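Rurunar Home Board > Kitchens
264 views · 3 comments

ulau_pete
2023-10-23
Matte or gloss for black cabinet doors? The Levudlow quote is 177 more for matte. We have two kids and a south window.

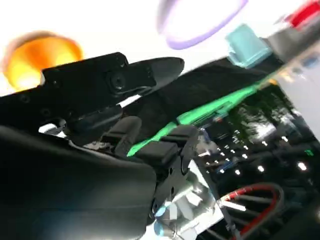
tilebyrd
We went gloss in the last house and I wouldn't again. Every handprint showed by lunch. Light is the other problem — a curved black surface with any shine picks up a bluish-gray sheen along its edge, like the glossy shell in the photo, and a whole wall of doors does that all afternoon. The flat matte part looks calmer to me. Pay the 177.

stevens_st
Disagree. Matte holds grease and you can't scrub it without leaving shiny spots. Gloss wipes down in a minute.

tilebyrd
Depends on the coating. Ask for a sample door and rub butter on it.

ulau_pete
Will do. Samples are free in October.

12 shares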